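I've had the Sarus glove on my kitchen worktop since March, and I've finally used it enough to have opinions! If you've not come across it, it's a wearable controller: you put it on, do a job with your own hand, and the recording goes off to teach a robot hand to do the same job. I bought it to replace my old Galanis joystick box, which I used with a two-finger gripper and grew to hate (more on that in a bit).

First, the fit. I've got small hands and the medium was a bit roomy at the wrist, but the strap pulls in nicely and after ten minutes I'd stopped fiddling with it. The fingers are stiff for the first few days. They do loosen up, so don't send it back in a huff like I nearly did.

Setting up took me 34 minutes the first time, mostly because I kept skipping a page of the manual. You calibrate by making a fist, spreading your hand flat and then touching thumb to each finger in turn. Now I can do it while the kettle boils.

I tried it on everyday kitchen jobs: folding a tea towel, picking up a spray bottle, opening a drawer, moving mugs about. I did 56 goes at the bottle alone, over one very long afternoon. 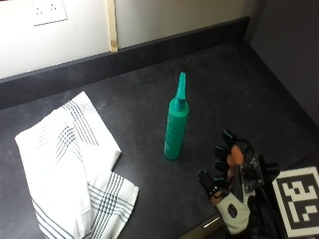
Going in for the spray bottle, with the tea towel over on the left.

The bottle was the easy one. With the joystick box I was forever nudging things over, then backing off, then nudging them again, and with the glove you just reach out and take hold. My recordings came out far smoother and I got through them in half the time. The towel was harder. Thin cloth is fiddly when your fingertips are covered, and I kept pinching up two layers when I wanted one. If you mostly want to record folding, I'd borrow one before you buy.

Battery life is decent, 24 recordings on a charge if they're longish ones. The software (it's called Flunberg, no idea why) is plain but steady, though I do wish it would let me rename a batch after saving it. I wrote to Ernik, the shop I got mine from, and they said it's on the list.

Price is the sore point. I paid £900, and the joystick box was a good deal less. For pick-and-place with a simple gripper I'd say stick with the sticks. For anything with a proper hand on the end, get the glove. Four stars from me, and I'd make it five if they sold thinner fingertips.

Snædís Thygesen

We use cookies to remember your settings. Accept all | Manage cookies

Contact | © Snædís Thygesen | Back to top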